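Hobby Robots board > General > can these things do chores yet or not

mossback_60
Serious question. My brother in law says by January he'll have an arm clearing his table and loading the dishwasher. I say he'll have an arm that sits there. Who's right? Not talking about factory stuff, I mean picking up a cup, sorting screws, putting the board games away.

tinlid
He's wrong but not by as much as you think. I've been at it with a printed arm on the kitchen table. Chess pieces, becuase they're small, they fall over, and everybody knows where they're supposed to go. Close enough to sorting hardware for me.

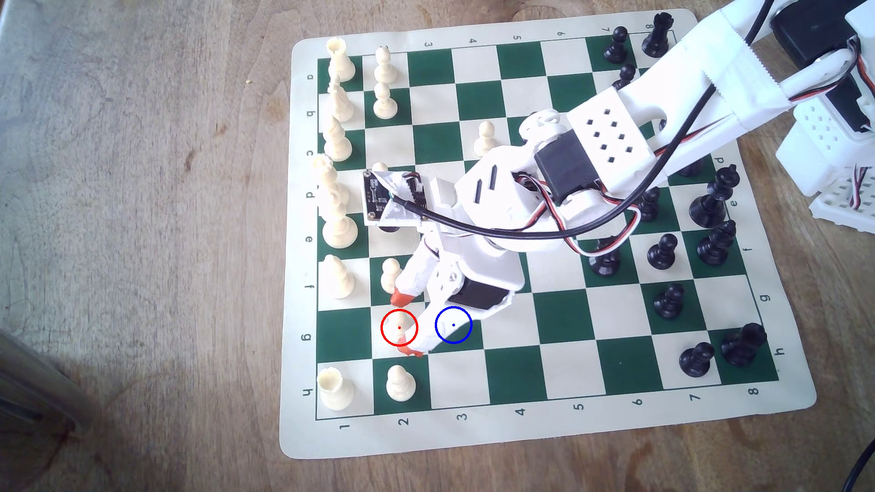

Gripper down among the pieces, black queen on her side over by the right edge.

Blair Drummond
Chess isn't a chore. Every square is the same size and the mat is flat. Try a sink.

tinlid
Never said it was a sink. Said it was small stuff close together. You ever put away a kids game after dinner? Same job.

Blair Drummond
Put away, sure. One pawn one square over is a demo. I run a parts bench at Lamont and we looked at an arm for kitting. 196 bins. Guy from Dradlow came out, very nice, quoted us, left. We still kit by hand. A person does a tray in the time it takes to argue about the arm.

flellell_fan
what did they quote

Blair Drummond
Not saying. More than a person.

flellell_fan
Flellell has a gripper kit for 889, no arm. I have it. Good on boxes, bad on anything with a round top. Socks forget it

tinlid
Round tops are half the problem yeah. The other half is neighbors. 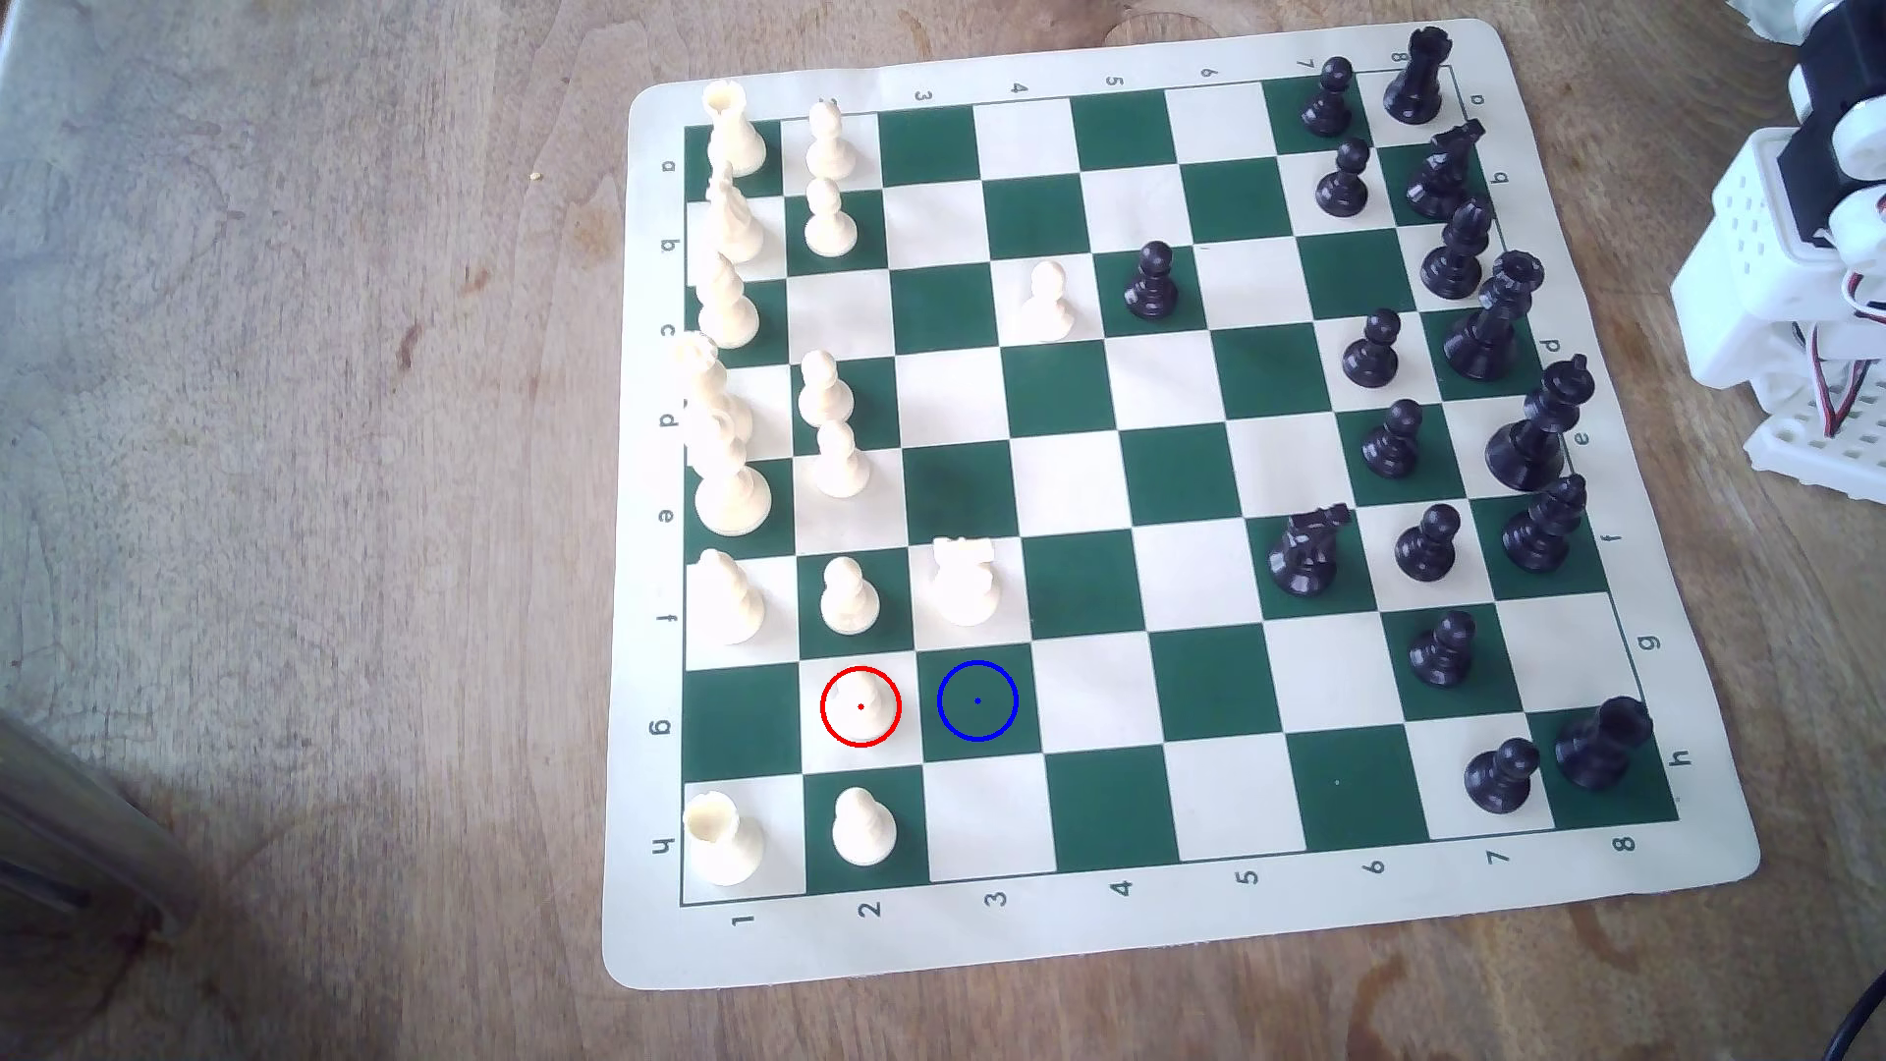 My beef with the "just try a sink" crowd is they skip the middle. Reaching into a crowd is the chore. Drawer, tool tray, medicine shelf, all of it. Look at the g pawn on the white side, f pawn on one side of it and h pawn on the other, knight out on f3 as well, and all I want is that pawn one square up to g3. You do that without thinking. For an arm every one of those is something to knock over. Get that solid and then come talk to me about cups.

mossback_60
ok but how often does it get it? ballpark

tinlid
Depends on the day and I dont keep a proper log so I won't make up a number. Ask me Sunday.

Blair Drummond
That's a no then.

tinlid
It's a "not every time."

stalen_steve
Shop guy here. We have a Stalen loader on one lathe, does 15 parts an hour, same part all day. Great. Change the part and somebody has to babysit it all morning. So for me: yes to one chore, no to chores.

mossback_60
So the brother in law owes me dinner

flellell_fan
he can cook it, arm can't

Blair Drummond
Only thing in this thread I agree with.

tinlid
Give it a couple years. Going back to my pawns.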